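Sultevberg Ceiling Strip Light, Slim
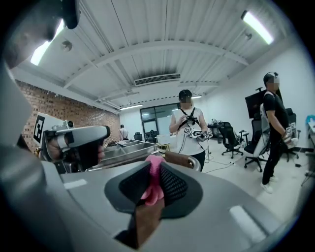

Lights on under a white corrugated ceiling.

Magnusson says one slim strip will "transform" any workroom. We doubt it. A ribbed white ceiling helps any lamp look good, and a bare concrete one won't. Judge it at 4 p.m. in November before you order a dozen.

Length: 27 inches
Weight: 11 lb, heavy for what it is
Fixings: 4 screws, anchors not included

The maker claims more than 13 years of use. The Rorno strip came with a similar promise, and we no longer stock it. Pickup from Bronville only.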